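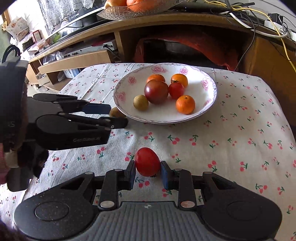 Tomato in the grip, the rest of the produce on and near the plate.

Search this site Go

The New Line and You: Things People Keep Asking
Tue 15 May
By the Breltska packing floor newsletter desk

Breltska is putting robot arms on the mixed tray line at the Woldemariam building. You have questions. We know this because they've been written on the break room whiteboard, over the softball sign-up. We copied them down before the board got wiped and took them to the people running the project. Spelling has been repaired where possible.

Is a robot taking my job?

It's taking part of some jobs. Starting in December, two arms will do first placement on the mixed trays, meaning the round stuff: tomatoes, tangerines, small plums. Grapes, herbs and anything with leaves stay with people. So does checking the finished tray, fixing the finished tray, and explaining the finished tray to the customer.

There are 9 placement stations on the mixed line today and there will be 5 after the change. The people from the other stations move to checking, to changeovers or to the recording tables. Base pay doesn't drop for anyone who moves. We asked for that in writing and it's pinned up by the time clock, under the flyer for the used treadmill.

What is Kinetti?

Kinetti is the name of the project, and by now the name of the arms too. It was picked in a meeting. Gruvance is the company installing them. If you want to complain about the name, complain to us, as Gruvance only builds the things.

Why are people being paid to pick up tomatoes with a claw?

The arms learn from recordings of people doing the work. You hold a gripper in your hand, pick up a piece of fruit, put it where it belongs, and the movement gets recorded through the tool. Then you do it again. The gripper has two fingers with soft-looking blue pads on them, and it makes an experienced packer feel like somebody who has never met a tangerine before. That wears off by the second session.

Couldn't they just record our hands?

We asked. The arm won't have your hands. It will have two fingers, so the useful recordings are the ones made with two fingers. Everything your thumb knows about a ripe tomato has to be worked out again from the beginning, which several of you found insulting and at least one of you found relaxing.

How many recordings do they need?

The target for the first round is 1,350 usable ones. As of this posting we have 438. "Usable" is decided by Gruvance and is stricter than you'd think. A drop is fine if you pick the fruit up again. Waving at a coworker with the gripper is not fine, and there is a whole folder of those.

Does it have to be done at the plant?

No. Some sessions are at the recording tables upstairs and some are in ordinary rooms with ordinary tables. The project wants different plates, tablecloths, light and clutter, so that the arm doesn't panic the first time something around it changes. A cherry-print tablecloth and a rose-border plate do the job nicely. Please don't go out and buy props. Whatever is on your table is what they want, and you won't be reimbursed for a centerpiece.

Why mix so many kinds of fruit on one plate?

Trays are mixed, so practice is mixed. A tangerine has a dimpled peel and forgives a firm grip. A tomato is glossy and forgives nothing. Going from one to the other is exactly what the arm is worst at, and it's also what new hires are worst at, if that makes either of them feel better.

Who owns the recordings of me working?

Breltska does, and Gruvance may use them for this project only. The form says they can't be used for discipline, for speed ratings or for your annual review. Read it before you sign. It's two pages, and the second page is the one with the content on it.

Do I have to take part?

No. Recording is voluntary and paid at your normal rate, with the session counted as shift time. Saying no doesn't move you down the list for the checker jobs. If a lead tells you otherwise, bring it to the floor desk.

Isn't this just training my replacement?

This one was on the board four times, in four colors of marker, so it deserves a straight answer. In part, yes. The station where you placed tomatoes for eight hours goes away, and the recordings are how it goes away. What the people doing the recordings got in return is first pick of the new shifts, the pay guarantee and some say over what counts as a good placement. Whether that's a fair trade is a thing reasonable packers are still arguing over at lunch – loudly, by the microwave.

Will the checker job be boring?

Probably, some of the time. So was placing tomatoes. Checkers rotate every two hours, and they get stools, a perk the placement line has been requesting for as long as this newsletter has existed.

What happens when the arm squashes something?

The checker hits the yellow button, the line pauses, and the tray is pulled. You won't be written up for a squash you didn't do. The arm won't be written up either, and we've passed along the feeling that this is unequal treatment.

Where do I sign up for a session?

Use the sheet outside the supply room. Put your shift next to your name. Sessions are an hour, with a break in the middle that you should take, as the grip gets tiring in the wrist. Left-handers are especially wanted.

Comments (4)

traylifer
Good to see the pay thing spelled out. Is the treadmill still for sale

second_shift_grapes
Nice to know grapes are safe. For now. I notice it does not say how long for now is.

lefty_on_line_2
Did two sessions. The first one was awful and by the second I was reaching for my coffee with two fingers. Stools had better be real.

floor desk
Treadmill is sold. Grapes: nothing planned, and we'll post it if that changes. Stools are ordered.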